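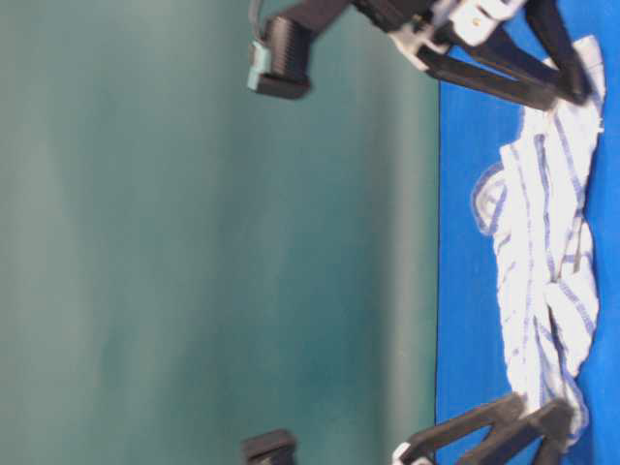

叠毛巾这事我关注了两年多，先说结论：现在的机器还干不了家里的活，车间里的活能干一部分。我在一家做布草洗涤的小厂管设备，厂里去年问过Tindale的双臂方案，对方演示的是平铺好的方巾，四个角都露在外面。可真从烘干机里倒出来的毛巾是皱成一团的，像这块蓝条纹白布，两头都压在黑色连杆底下，条纹拧来拧去，角在哪儿都得先找半天。人手一抖就开了，机器这一步最费劲。想听听用过的人怎么说。

9月　楼主：洗衣房老郑

回复 14　分享 3

2楼　beigang_77
同意一半。你说家里干不了，扫地机不算家务？

3楼　洗衣房老郑
扫地机算，可它不碰软东西。我说的是叠、擦、收这一类。

4楼　半截螺丝 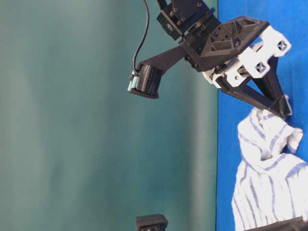
我在Netinby的装配线上待过，说说夹爪。大家老盯着算法，我觉得一半问题出在手指头上。这种又长又尖的黑色手指，带镂空，外加白色打印件支架，戳到布堆里一个褶子，位置可以很准，但是尖头能碰到布和能只捏起一层布，是两码事。我们那边拿无纺布垫片，捏两层是常事，最后加了吹气才好一点。硬件不换，光练模型，意思不大。

5楼　kettle_on
不太认同4楼。人用筷子也能把抹布翻开，筷子比这个还简陋。缺的是手感反馈和判断，不缺手指形状。

6楼　半截螺丝
你用筷子叠一筐试试。一条可以，300条呢？

7楼　kettle_on
我没说快，我说能不能。楼主的标题问的也是“能不能”。

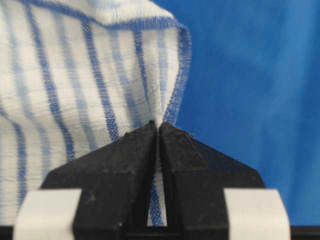

阅读约 6 分钟

8楼　南门修理铺
我把去年写的一篇长帖搬过来，免得重复打字。要点是：抓取早就不是最难的了。两根黑手指夹住毛巾一个点，布在指缝上方收成一把细褶，条纹都往那个点上聚，这种程度很多实验室都做得到。难的是下一步。只夹住一个点，剩下的布往哪边垂你管不了，蓝色锁边可能在右边，也可能卷到后面去。人会顺着锁边往下捋，捋到角为止。机器要做这个动作，得一边滑一边不松手，我见过的成功率都不好看。

Butt那套叠衣机走的是另一条路，人先把衣服挂上夹子，机器只管后半段。便宜，稳定，但活儿还是人干了一半。

9楼　beigang_77
那不就是8楼自己说的“能干一部分”吗，车间里够用了。

10楼　洗衣房老郑
够不够用看算账。我们一班过2,000条左右，挂夹子要占一个人，叠也是占一个人，省在哪儿？

11楼　南门修理铺
省在腰上。叠的那个要弯腰，挂的那个不用。你问问你们车间的人愿意干哪个。

12楼　洗衣房老郑
这个我认，回去问问。

13楼　小满不满

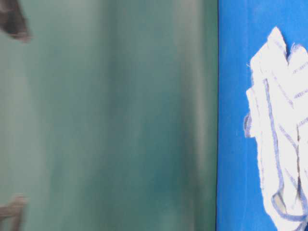

《工装与夹具》读者通讯 第10期

上面这期里有篇短文可以看看，讲的是布料状态怎么判断，网上应该还能找到。我自己的看法比楼主乐观。家用难，主要是每家的毛巾都不一样：有的脱线，右上边一圈白线头支棱着，有的蓝边弯一大圈又折回去，中间还窝着一块阴影。程序要分清哪条是真正的布边，哪条只是褶子。可是洗涤厂的毛巾是统一采购的，尺寸一样，脱线的本来就该挑出来。把变化压小，现在的机器就够得着了。Clovik给酒店后勤做的那台我去看过，只收一种浴巾，别的一概退出来，干得还行。

14楼　kettle_on
只收一种浴巾，那叫专用设备，几十年前就有。楼主问的是通用的。

15楼　洗衣房老郑
两种我都问。13楼方便的话说下那台一小时出多少条，卡布了怎么处理，要不要停机。Tindale那边我再约一次，这回自己带一筐刚烘完的过去，不让他们先铺平。

最后更新：晚上 10 点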